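Speaker notes, Omstead meetup, February 23, 2025
**Keeping the Porkia pair alive**

(Slot is short, leave room for questions. Water within reach this time.)

## Opening

Hi everybody. I look after the Porkia pair at Hoststead, which means two hand-held grippers, one desk, and a drawer of spare parts that never has the right screw in it. Venkatesh Ramasamy did the original setup and I took over in January, so if you like the layout, thank him. If you hate the labels on the cables, those are mine.

I'm going to talk about three jobs: the pads, the marker cubes, and the lens. Then a bit about the desk, and then the thing I broke.

Ask for a show of hands: who has a gripper they clean on a schedule? And who cleans it when it starts dropping stuff? (I was in the second group until about five weeks ago, say so.)

## The check with the cloth

Every morning starts with a cloth and the two grippers. One hand picks the cloth up, the other takes it over, back again, then a few pulls by a corner. It takes a couple of minutes and it tells me more than the log does. A cloth is great for this! It's floppy, it bunches up, and if a pad has gone shiny you feel the fabric creep out before you see it.
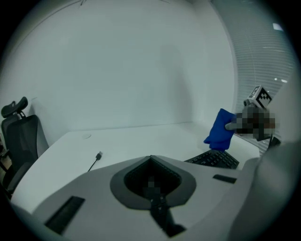 *Blue cloth held over the keyboard by the second gripper, with its marker cube on top.*

Point at the cube. People always ask about the cloth and the cube is what I want them looking at. The black-and-white pattern has to stay flat, clean and square to the body. If the cube has been bumped, the tracking still runs happily and the numbers come out wrong, and you get no warning at all.

So the cube check goes like this:

- Wiggle it with one finger. Any play, stop and tighten.
- Look across the face under the desk lamp for lifted corners on the print.
- Wipe with a dry cloth only. I used alcohol once and it took the black off one edge.
- Put the gripper in the rest jig and read the offset. Ours has to be under 2 millimeters or it goes back on the bench.

Pause here and let them take notes. I talk too fast at this part.

## Pads

Okay, pads. These are the part that wears, and they wear in the middle first, right where everybody pinches.

We buy ours from Konstantinidis in small batches, and the rule we settled on is a swap at 4,000 grips, with a look at every 800. The look is me with a magnifier and a cotton swab. I'm after lint in the texture, a shiny patch, or a rim that has started to curl away from the pad. Lint comes out with a soft toothbrush. Shiny patches don't come out with anything, so don't waste your evening on them like I did.

Theano Koutsoukos talked me out of gluing the pads down. She's right, annoyingly. A glued pad feels solid for a week, and then you're scraping old glue off a finger with a plastic card for an hour. We press them in now and check the seat on both sides.
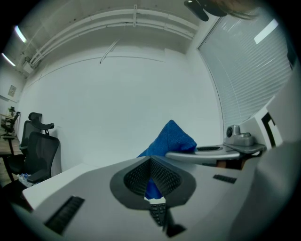

*Pads closed on a fold of the cloth.*

A fold is a harder test than a flat edge, and I'd tell anybody to use one. With a flat edge both pads touch nicely and everything looks fine. With a fold there's more fabric on one side, so the fingers load unevenly and a loose pad shows itself by rocking. If it rocks, take it out, clean the slot, put it back in. If it rocks again, new pad.

(If somebody asks about torque on the finger screws: snug, a dab of the blue threadlocker, and leave it overnight. I don't have a number and I'm not going to make one up on stage.)

## Lens

Quick one. The lens is wide, so it picks up fingerprints you'd never notice on a normal camera. Blower first, then the microfiber, never the T-shirt. I KNOW. Everybody uses the T-shirt.

Also check your light. Window blinds give you a bright reflection at certain hours, and a marker that reads perfectly at nine can drop out after lunch. We keep the blinds closed and take one reference clip whenever the lights change.

## The desk

Short section, skip it if I'm running late.

Keep the desk boring. Anything you leave out will get nudged by an elbow or caught by a cable. My rule for USB leads is that they get plugged in before you pick up a gripper, and I give the plug a gentle tug. Loose plugs cost us more sessions than worn pads did, which was embarrassing to find out — I'd spent most of January blaming the pads.

Chairs go back from the desk too. You want to stand for this, and a chair arm is exactly the right height to whack a marker cube.

## What I broke

Tell the story straight, don't drag it out.

I swapped a cube, tightened it, felt good about it, and didn't run the rest jig. We recorded 61 clips on that cube before Venkatesh asked why the left hand seemed to be floating a little above the desk. The cube was seated one notch off. All of those clips went in the bin and I bought lunch.

Since then the jig sits on top of the spare cubes in the drawer, so I have to pick it up to get to them. Cheap fix — hasn't failed yet.

## Questions

Likely ones: pad price (ask me after), whether the toothbrush hurts the texture (a soft one hasn't so far), and can they borrow the jig drawing. Yes to the drawing. Theano has the current version and she's in the second row, so wave at her.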